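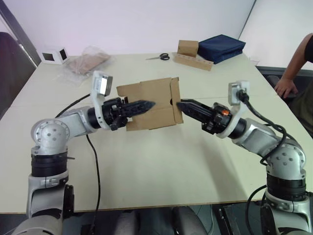
Vurkikの双腕キットを買うかどうかで迷っている人、それからこのキットで録ったUnduraというデータを落として中身がよくわからず戻ってきた人、両方に向けたREADMEです。前の版は機能の一覧しか書いていなくて、読んでも何もわからないと何度か言われたので(そのとおりでした)、ほぼ全部書き直しました。お題はずっと段ボール箱です。半分つぶれたような箱を左右の指先で両側からつまんで、机の上に浮かせて持つ。こう書くと簡単そうですが、片方の手首がほんの少しひねれただけで箱全体がねじれるので、双腕の操作感を確かめるにはかなりいい題材だと思っています。左腕の手首から出た黒いケーブルが机の上をゆるく通って手前の縁から垂れますが、このケーブルの話はあとで長々とやります。

最終更新:5/12/21
状態:手入れ中。急に構成が変わることがあります

これは何か

リポジトリの中身は大きく分けて2つです。ひとつはVurkikのキットを実際に使ってみた感想と設定ファイル、もうひとつがUnduraという名前の操作データです。最初は別々に置いていたんですが、データの癖を説明しようとするとどうしてもキットの癖の話になるし、キットの感想を書くとデータを見てもらったほうが早いし、結局くっつけました。

名前がいろいろ出てくるので先に整理しておきます。

Vurkik:双腕キット本体。アーム、先の細い二本指グリッパ、手首まわりのブラケットまで入っている
Stero:手首カメラの取り込みと時刻合わせをするソフト。キットとは別売り
Zou:遠隔操作側のアプリ。キットに付いてくる
Undura:このキットで録ったデータの名前。私がつけた。特に意味はない

お金を払ったのはVurkikとSteroの分で、どちらも自腹です。メーカーから機材や謝礼はもらっていません。問い合わせのメールは何度も送ったので、向こうの窓口には名前を覚えられていると思いますが。

届いてから動くまで

梱包はていねいでした。アームは左右で別の箱に入っていて、組み立ては台座の固定から始まります。ここだけは焦らずにやってください。台座がわずかに傾いているだけで、左右の手先を近づけたときに高さがずれて、あとから全部の数値を疑うはめになります。私はそれをやりました。関節の校正を何回もやり直して、原因が台座のねじの締め忘れだとわかったときは椅子から立てませんでした。

Zouのインストールは楽です。起動すると左右のアームを探しに行って、見つかると画面の端に小さい印が出ます。この印が小さすぎる! 出ているのに気づかず再起動を繰り返していたので、次の版で大きくしてほしいと要望を出しました。

最初に箱を持ち上げるところまで、開封から2時間超かかりました。説明書どおりにやればもっと短いはずです。説明書は最後のほうに大事なことが書いてあるので、先に後ろから読むのがおすすめです。

操作感

腕の動きは素直で、ゆっくり動かすときの粘りがいいです。紙ものを扱うときはこの粘りがありがたくて、折り目に沿って指先をすべらせるような動きでも、途中でかくっと飛ぶ感じが少ない。逆に、大きく振る動きは少し遅れます。手元の操作に対してワンテンポあとからついてくるので、慣れないうちは行きすぎます。

グリッパは先端に向かって細くなっている形で、フラップの縁をつまむのに向いています。箱の角を面でつかもうとすると滑りますが、これは私のつかみ方が悪いところもあって、薄いところを選べばちゃんと保持できます。握る強さの設定はZouの「詳細」の奥に隠れていて、初期値は段ボールには強すぎました。少しずつ下げて、フラップに跡が残らないあたりで止めています。値は設定ファイルに入れておいたので、そのまま使ってもらって構いません。ただし箱の紙質が違えば合いません。

双腕で同じものを持つと、左右の腕がお互いを引っぱり合う場面が出てきます。Zouには片腕をやわらかく追従させる「ゆるめ」というモードがあって、両手持ちのときはこれをどちらか片方に入れるとずいぶん楽です。両方に入れるとふにゃふにゃになって箱が下がってきます(試しました)。

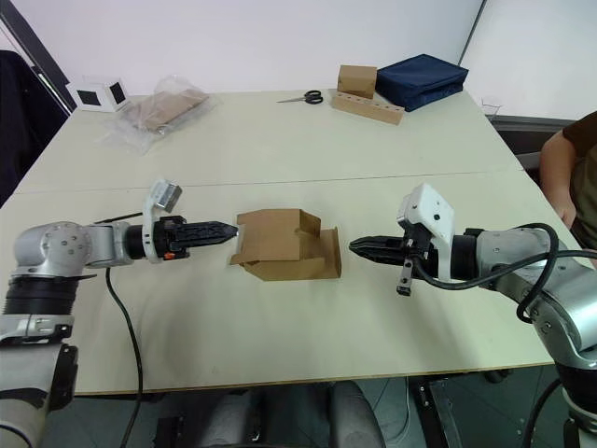
カメラとケーブルまわり

手首カメラは白いブラケットで手首を巻くように取り付けて、グリッパの上から見下ろす形になります。この角度がなかなかよくて、指先が箱の端に近づいていくときの残り少ない隙間、一番ほしいところがよく見えます。上からの視点だけだと、指が届いているのか手前で止まっているのか迷う場面が多いので、手首側の映像と見比べてください。ラベル付けのときも、つかむ直前は必ず両方を開いています。

で、ケーブルです。右の手首から出る黒いケーブルは、たるんでから腕のリンクに回り込むような取り回しになっています。手首をひねる余裕を考えると短く縛るわけにもいかず、かといって長いままだと視界に入ってくる。付属の留め具は硬くて私はあまり好きではなく、面ファスナーの帯に替えました。ここは好みだと思います。説明書の推奨ルートは台座を外側から回すやり方ですが、腕を畳んだ姿勢で突っ張るので、初めての人は電源を入れる前に手で端から端まで動かしてみてください。

上の視点では、左のケーブルが机を横切って手前に落ちるところまで入ります。学習に使うとモデルがケーブルの形を手がかりにしてしまうんじゃないかと心配する人がいて、私も少し気にしています。マスクは用意していません。作ってくれる人がいたら本当にうれしいです。

Steroについて

正直に言うと、買う前は要らないと思っていました。Zouだけでも映像は録れるからです。でもZouの録画は左右の映像の頭がそろわず、あとで手で合わせるのがつらい。Steroを入れると時刻の列がひとつにまとまるので、その苦労がなくなります。

不満は、設定画面が英語と日本語のまざった状態なのと、保存先を変えると次の起動で元に戻ること。後者は問い合わせたら「確認します」と返ってきて、そのままです。回避策として、起動用の設定ファイルに保存先を直接書いています。docsの中の「stero_memo」にやり方があります。

Unduraの中身

一本の記録には、上からの映像、左右の手首映像、関節角、グリッパの開き、それから私が手でつけた短いメモが入っています。メモは日本語です。「フラップ持ち直し」「箱が回った」くらいのそっけないもので、文体もそろっていません。途中でつけ方を変えたため、古い記録では「折り」と書いてある動作が、新しい記録では「押し」と「折り」に分かれています。統一しようとして挫折しました。

フォルダは次のとおりです。

config:キットとSteroの設定
episodes:記録本体
notes:手書きメモを起こしたもの
tools:読み込みと再生のスクリプト
docs:この文書に入りきらなかった細かい話

読み込みはtoolsの「load」から始めてください。再生スクリプトは左右の手首映像を並べて出します。スペースで止まって、矢印で一コマずつ動きます。逆再生もできますが重いです。

作業対象は茶色い段ボールで、無地の面が多いです。印字を目印に姿勢を推定するような用途には向きません。机の奥にはハサミや白い小箱、紺色の布のケースなども写りますが、ラベルが付いているのは手前で扱っている段ボールだけです。物体検出の正解データとしては使わないでください。

人が机のそばにいる記録もあります。映っているのは腕や服の一部です。人物の属性を推定したり、個人を特定しようとしたりする使い方は禁止です。

向いている使い方、向いていない使い方

両手で薄いものを扱う動作の模倣学習、手首映像と上からの映像の組み合わせ方を比べる実験、あとは単純に「このキットだとこんな感じで動くのか」と眺める用途。このあたりなら役に立つと思います。

環境がいつも同じ机なので、背景が変わっても動くモデルを作りたい人には足りません。照明もほとんど変えていません。力の計測値も入っていないので、握る力そのものを学習したい人は別のデータを探してください。失敗した記録は消さずに残してあります。メモに「×」とあるのがそれで、成功だけほしいときは読み込みの引数で外せます。

既知の問題

グリッパの開きの値が、全閉のときにきっちりゼロになりません。左右でずれ方も違います。tools側で補正していますが、生の値を読む人は注意してください。

Zouを起動したままスリープに入れると、復帰後に右腕だけ見つからないことがあります。ケーブルを抜き差しするより、アプリを落として上げ直すほうが早いです。

古い記録の一部で、Steroを入れる前の映像に頭出しのずれが残っています。直せたものはnotesに書いてあります。書いていないものは直っていません。

結局、買いなのか

机の上で双腕をやりたくて、自分で設定をいじるのが苦にならない人なら買っていいと思います。私は満足しています。箱から出してすぐ授業や展示で使いたい、という人にはまだ勧めにくいです。Zouの使い勝手がもう少しこなれてからでいいかな、という感じ。Steroは記録を残すつもりがあるなら最初から一緒に買ってください。あとから足すと、それまでの記録との整合でまる一日つぶれます。

ライセンスと連絡

スクリプトと設定ファイルは自由に使ってください。記録のほうは研究と個人の学習目的に限ります。再配布するときはこのREADMEを一緒に入れてもらえると助かります。設定ファイルはキットの初期ファームウェアで作ったもので、更新後の動作はまだ確認していません。

質問や不具合はIssueにお願いします。返事は遅めです。再生スクリプトが動かないときは、エラーの全文と、config をどこか書き換えたかどうかを添えてください。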